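Dish drying

Dish drying is the removal of water from plates, glasses, cutlery and cookware after washing. It can be done with a cloth, by leaving items in a rack, or by heat and air flow inside a dishwasher. Methods vary by household and region, and depend largely on how much space there is beside the sink.
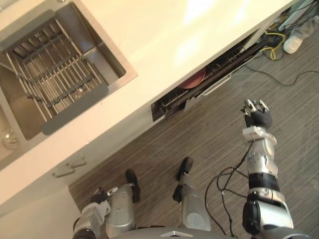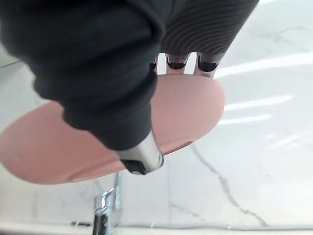
Air drying

Air drying is the simplest method. Items are set at an angle so that water runs off by gravity and the rest evaporates. Plates dry fastest when they stand on edge with a gap between them. Cups and bowls placed upside down on a flat surface trap moist air and may stay damp inside for hours. A ridged mat or a raised grid lets air reach the rim.

Racks are made of wire, wood or plastic. Some stand on the counter and drain into a tray, while others rest in the sink or span it. In several countries the rack is built into a wall cupboard with an open bottom, so that dishes drip into the sink and are stored where they dry.

Cloth drying

Towels for dishes are usually linen or cotton. Linen sheds little lint and is preferred for glassware. Cotton terry absorbs more water but leaves fibers behind. New towels often repel water until they have been washed a few times, and fabric softener has a similar effect.

A damp towel can carry bacteria from one item to the next. Household guides commonly advise changing it daily and keeping a separate one for hands.

Machine drying

Dishwashers dry in several ways. In heated drying, an element warms the air in the tub. In condensation drying, a hot final rinse heats the dishes, and the vapor collects on the cooler walls and drains away. Plastic holds less heat than china and is often still wet at the end of a cycle. Opening the door slightly lets steam escape. Rinse aid lowers the surface tension of the water, which then runs off in a sheet and leaves fewer spots.

History

Drying shelves and pegs were common in sculleries long before piped water. In her household manual "The Tuvska Kitchen," Hildegard Kohlhase gave 6 pages to the care of drying cloths and recommended boiling them each September, before the preserving season.

See also

Dish towel
Draining board
Scullery
Water spots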